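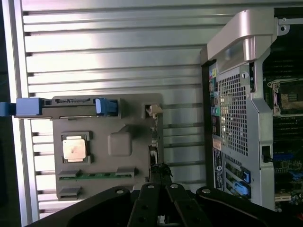 *Wrist camera view: processor on the parts tray, open workstation chassis to the right.*

# Brolinura teaching kit

Brolinura is a kit for showing a robot arm a task and recording what you did. You can take hold of the arm and move it yourself, or drive it from a hand controller on the other side of the bench. Either way you get the same kind of recording: arm positions, gripper opening and all camera views on one clock.

It is made by Omex for benches where the parts are small and the fit is tight. Most of our own testing is done on desktop computers: processors, memory modules, hard disk drives in caddies. Parts go from a fixture tray into a chassis lying on its side, or back out again.

## Two ways to teach

**By hand.** Press and hold the button on the wrist collar and the arm goes slack enough to push around. Let go and it holds its position. Hand teaching is the quicker of the two to learn and suits long moves, such as carrying a drive over the edge of a case. Your hands will be in some of the camera views, so tick "operator in view" when you save the recording.

**By remote control.** The Molon controller is a small arm that sits on the desk. Move it and the robot follows. The motion scale can be set between 1:1 and 5:1, and we use 5:1 for anything that goes into a socket.
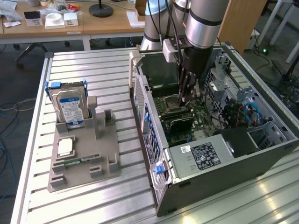 Scale can be changed in the middle of a recording with the foot pedal. Come across the bench at 1:1, press once above the part, then finish at the slower setting. The pedal press is written into the recording as a marker, which is handy later when you want to cut a long task into steps.

You can also mix the two methods in one session. Kadir Karaca, who runs our test bench, teaches the approach by hand and the last few millimetres by remote control. Each section is labelled with the method used.

## Cameras

The kit takes up to four cameras. One goes on the wrist and the others on fixed mounts beside or above the table. Set the fixed ones up first. A tower case on its side has high walls, and a camera placed too low will see the power supply and very little of the motherboard.

Bare aluminium tables throw a lot of light back. Lock the exposure in Garba before you start, and do it with the room lights the way they will be for the whole session.
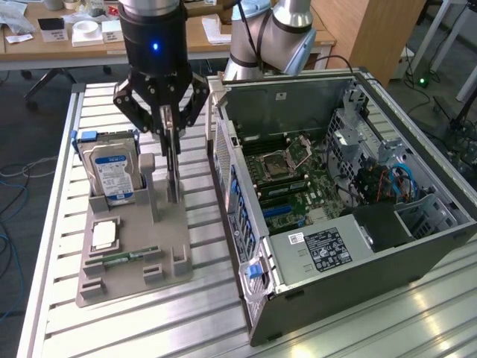 ## What is in the box

- Molon controller with desk clamp
- Wrist collar with hold-to-move button
- Foot pedal, 3 m lead
- Wrist camera and bracket
- Two fixed cameras with mounts
- Recorder unit with Garba installed
- Print files for the parts tray (the tray itself is not supplied)

The arm, gripper and table are not included. A second arm can be added to the same recorder, but each arm needs its own collar and controller.

## Specification

| | |
|---|---|
| Joint recording rate | 500 Hz |
| Motion scale | 1:1 to 5:1 |
| Cameras | up to 4 |
| Recording time on internal drive | 20 hours, three cameras |
| Packed weight | 13 kg |
| Grippers | parallel or three-finger, via adaptor plate |
| Power | 100–240 V AC |

## Before you order

Check that your arm allows hand guiding. If it doesn't, the collar will not work, and you should order the remote-only version, which leaves it out. Send us the arm model and the bolt pattern of your gripper and we will tell you which adaptor plate you need. Plates are cut to order and ship separately from the kit.

Garba comes with a sample set of 278 recordings from our own bench, failed attempts included. They open in the viewer without a robot connected, so you can try the cutting and labelling tools before the arm is set up.

The current version has shipped since July. Older Molon controllers work with it after a firmware update, but they do not support changing scale from the pedal.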